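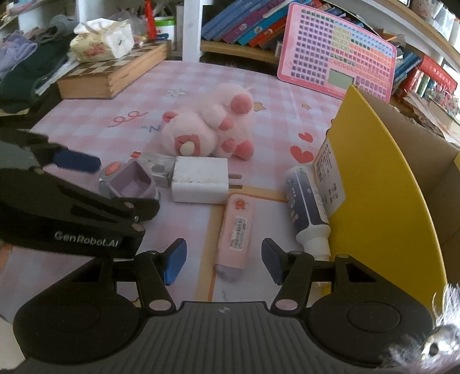 How to Sort the Small Stuff That Has No Home

By Farah Tarigan
07/04/2020

Print this page | E-mail this page

Every house has a place where small things pile up. In mine it is the second kitchen drawer, and when it gets full the overflow goes into a bowl by the phone. A scuffed white power adapter, a crumpled little package and a pink something with the barcode sticker still on it are typical of what comes out. The method below takes an evening, or two short ones if the drawer is deep.

What you need

A table you can leave alone for a few hours
A tablecloth (a gingham one is fine) or an old sheet
Zip bags, sandwich size
Masking tape and a marker
A dry cloth, plus one barely damp
A little cooking oil for sticker glue
A trash bag and a shoe box

Step 1. Cover the table and empty everything onto it

Put the cloth down first. Small screws and beads roll on bare wood, and a cloth stops most of them. It also lets you gather up the crumbs and grit at the end and shake them outside.

Tip out the whole drawer. Don't pick through it while it is still full. If you have a second drawer of the same kind, leave it for another day.

Step 2. Pull out anything with a plug

Adapters and chargers go in their own corner of the table. Wipe each one with the dry cloth. Scuffs and smudges on the case don't matter much. Look at the prongs, which should be straight and firm in the housing. If one wiggles, or the case is cracked or has a brown mark, the adapter goes to electronics recycling.

Now read the small print. An input marked 100-240V means it will work on house current here and in most other countries, so those are worth saving for travel. The output line is the one that has to match your device. Write the output on a piece of masking tape and stick it to the side, along with what it belongs to if you know. I write "?" if I don't, and anything still marked "?" after the next cleanout leaves the house.

Never wipe an adapter with the damp cloth while it is plugged in. Unplug it, wipe, and let it dry overnight.

Step 3. Deal with packages

Small packages get kept long after anyone remembers what came in them. Pick up each one and feel whether there is something inside. If it is empty, throw it out. If it holds spare parts, move them to a zip bag and cut out the piece of the wrapper with the model number. Slip that into the bag facing outward. A crumpled wrapper on its own will split sooner or later.

Food, medicine and drying packets don't go in the shoe box. Check the date on anything you eat or take and put it where the rest of that kind is kept. Throw drying packets away if there are small children or pets around.

Step 4. Take off the price and barcode stickers

First decide whether the thing might go back to the store. If it might, leave the sticker on and put the item by your keys tonight, not next week.

If it is staying:

Warm the sticker with a hair dryer on low for 20 seconds.
Lift one corner with a fingernail and pull slowly, keeping the sticker low against the surface.
Rub any glue left behind with a drop of cooking oil, wait a few minutes, and wipe.
Finish with dish soap on the damp cloth.

Skip the heat on thin plastic and anything with a battery in it. Skip the oil on paper, cardboard and fabric. Nail polish remover will cloud some clear plastics, so I don't use it on those at all.

Step 5. Give the odd pieces one look each

By now what is left is the stuff you can't name. Toy parts, caps, lids, decorations, a hollow plastic thing that must have held another thing. Ask the other people in the house once. My husband claimed two of mine and my daughter took a handful back to her room.

Put the rest in the shoe box. Tape it shut and write the month on the lid — mine says May. If nobody has opened it by the time you sort the drawer again, give away what is usable and throw out what isn't.

Step 6. Put things back by use

Wipe out the drawer and let it dry before you fill it. Adapters in one bag, with cords loosely looped and held with a twist tie. Spare parts in their labeled bags, standing on edge so the labels can be read. Things used every week go at the front.

Leave some of the drawer empty. A drawer filled to the top on the first night will be jammed again within the month.

Shake the cloth out over the grass, check it for screws first, and wash it with the next load.

Print this page | E-mail this page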